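La paillasse qui n'existe pas encore

Il faut monter deux étages et longer un couloir qui sent le café réchauffé pour arriver chez Wositz, où l'on m'a reçu avec une gentillesse que les éditeurs de logiciels n'ont pas toujours. Leonidas Karagiannis m'avait prévenu au téléphone : ce jour-là, pas de robot à me montrer, du moins pas en métal. Son équipe travaille depuis le mois de juin sur Vostance, un planificateur de mouvements pour les laboratoires d'analyse, et l'essentiel du travail se fait dans un simulateur, sur deux écrans et une chaise à laquelle il manque un accoudoir.

La question a l'air simple, et c'est bien pour cela qu'elle m'a retenu tout un après-midi. Un technicien qui déplace une plaque d'un poste à l'autre ne réfléchit pas à son coude. Le bras, lui, doit y penser tout le temps, et choisir parmi une infinité de trajets celui qui évite les plateaux voisins, ménage les articulations et arrive à la bonne hauteur, dans la bonne orientation. « Les gens regardent toujours la pince, me dit Karagiannis en faisant tourner la vue à la souris. Moi, je regarde le coude, c'est lui qui me cause des ennuis ! »
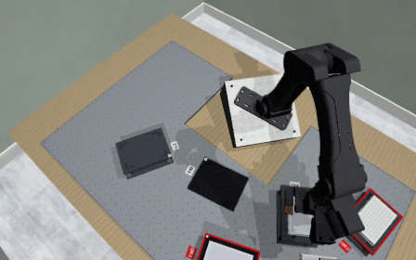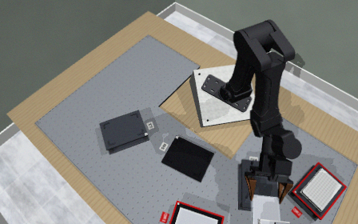

Deux vues du simulateur : le bras au-dessus de son plan de travail, avec les plateaux orientés différemment et leurs étiquettes.

Les plateaux posés de travers, voilà justement ce qui occupe la maison. Dans un vrai laboratoire, rien ne reste longtemps parallèle au bord de la table, et un programme qui suppose le contraire finit tôt ou tard par cogner quelque chose (un souvenir encore cuisant, à voir les sourires échangés dans la pièce). Vostance recalcule donc l'approche à partir de la position estimée de chaque support, puis vérifie la trajectoire entière avant d'autoriser le moindre mouvement. Chaque nuit, 400 essais sont lancés avec des dispositions tirées au hasard, et le matin commence par la lecture des échecs, que l'on se partage autour de la cafetière comme d'autres commentent le journal.

La nuit précédant ma visite, il y en avait eu neuf. La plupart venaient du même défaut, une marge de sécurité trop généreuse autour du poignet, qui faisait renoncer le planificateur devant des passages pourtant praticables. On a réduit la marge, relancé le calcul, discuté longuement du nom à donner au paramètre, et je dois dire que la discussion sur le nom fut de loin la plus animée.

Reste le passage au réel, prévu chez Undell, un laboratoire partenaire. Karagiannis en parle avec prudence : les frottements, les câbles, la lumière du matin sur un plan de travail, tout cela se simule mal. En attendant, il a relancé une série d'essais pendant que je cherchais mon manteau.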